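**Wanted: people who like clothes and have opinions about laundry (August start)**

Flinden is putting together a home guide to making everyday clothes last longer, and we'd love your help! We need 30 people to wear, wash, fold and mend their own things for five weeks and tell us how it goes. You don't have to be good at any of it. If you've never sewn on a button, great, we want you too.

Each week you'll try one small change (cooler washes, air drying, a new way of storing sweaters, that sort of thing) and fill in a short diary. Fifteen minutes, tops. On Thursday evenings there's a group call with Aitana Iglesias, who knows more about dark fabrics and fading than anyone I've met, so bring questions!
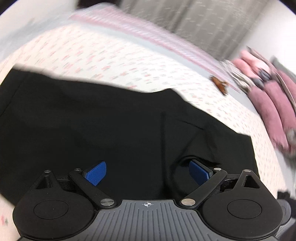

*A black garment spread on a white sheet. Week 2 is all about dark colors.*

You can join if you:

- are 18 or older
- do at least 2 loads of laundry a week
- can get to a washer, at home or at a laundromat

Renters, big families, people living out of one suitcase: all welcome. We'll mail you a mending kit, which is yours to keep, and everyone who finishes gets a printed copy of the guide with their name in the back.

To sign up, send a few lines about yourself and the one piece of clothing you'd hate to lose to Trinidad Lorente at the Flinden front desk. She's reading every single note and already has some wonderful ones about old bathrobes.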